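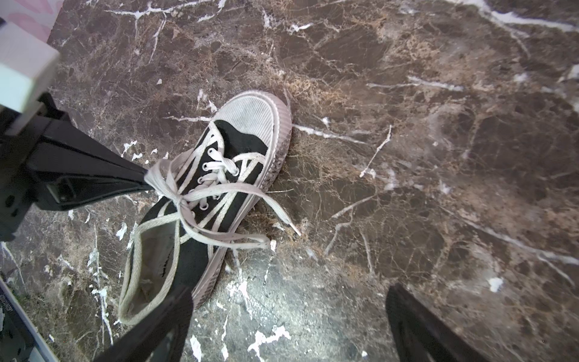 Life & Style | 3 min read

The long life of a cheap shoe

Ermelinda Rocha mends canvas shoes in a narrow shop in Medau, between a bakery and a place that sells phone covers. When she opened, most of her work was leather heels. Now it is plimsolls and trainers, brought in by people who paid little for them and don't want to give them up.

The usual fault is the join between canvas and rubber, which opens at the bend of the foot. Rocha cleans out the old glue, leaves the shoe overnight and presses it in the morning. Last year she did this 1,039 times, going by her order book.

She turns some pairs away. If the insole board has gone soft, a repair will not last the month.

Washing is the other question. She is against the machine, whatever the label allows. Her method is a nail brush, lukewarm water and plain soap, with the laces out and soaking in a bowl. Shoes should dry stuffed with paper, away from radiators.

A second shop, in Fahy, opens in March. It will take laces and zips too.

42 shares | 7 comments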